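Trunis (teaching method)

Trunis is a method for showing a robot a task by hand. A person holds a gripper similar to the one on the robot arm, carries out the task with it, and a small camera on the gripper records the work from close by. The recordings are later used to train a program which controls the arm. The method was developed in Vuvthorpe by a group under the engineer Elínborg Ragnarsson, and it is used mainly for work with furniture parts, boards and household objects.

Name

The name was first given to the hand-held tool only. In the early reports of the group the tool is called "the Trunis" and the method has no name of its own. Later the word came to be used for both, and the reports do not always make clear which of them is meant.

Background

Before Trunis the group taught its robots by remote control. The operator sat at a desk in a different room, watched two screens and moved the arm with a pair of handles. This way of teaching is still used at Vuvthorpe for heavy parts. Its main weakness was the lack of feeling in the hands. An operator could not tell how hard the fingers were pressing, and thin panels were often marked at the corners. The work was also slow. A task that takes a person nine seconds could take more than a minute through the handles.

A second way, in which the teacher takes hold of the arm itself and leads it through the movement, was tried for a short period. It gave smooth paths, but the teacher's own arms and shoulders often covered the view of the camera.
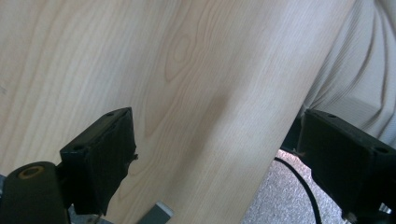 The hand-held tool has two fingers that close toward each other, and the camera looks forward between them. The robot arm carries the same fingers and the same camera in the same position, so that a recording made by a person looks to the program much like a view from the arm. Since the camera is so close to the work, a large part can fill most of the view. With a pale wooden board, the grain and a single straight edge may be the clearest marks the program has for judging how the part lies, while the black fingers stand in the two lower corners. The floor and a person's clothing can also come into view beyond the edge, and the program has to learn that these do not belong to the task.

Recording

A recording begins with the fingers open and ends when the part has been released. The teacher is asked to move at an even speed and not to turn the wrist more than the robot arm is able to turn. A mistake during the task does not need to be removed, provided that the teacher corrects it in the same recording. According to Ragnarsson, such corrections are of great use, for the arm will also make mistakes and must know how to return from them.

The first large collection contained 2,501 recordings by 18 teachers. Most of these teachers had no earlier experience with robots. Recordings in which the position of the tool was lost for a long moment were left out.

The Gralesum tasks

The tasks in the first collection are known as the Gralesum tasks, after the workshop where they were prepared. They include lifting a panel from the floor, placing a shelf on its supports and closing a drawer with the side of a finger. The drawer task was changed once, when it was found that the arm could not reach the lowest drawer without touching its own base.

Related systems

Zoëga is a later system from the same group. It joins the two ways of teaching: the movement is first shown with the hand-held tool, and an operator with remote control takes over only when the arm stops or goes the wrong way. The operator's part is saved and added to the training. Zoëga uses a softer finger pad than Trunis, and recordings from the older tool must be adjusted before they can be used with it.

Limits

The method is less suitable for tasks in which much force is needed, as a person can lean on the tool with the whole body and the arm cannot. Plain surfaces without any pattern are also difficult, because the position of the tool is calculated partly from what the camera sees. For white panels the group recommends that the teacher begin each recording with the edge of the panel in view.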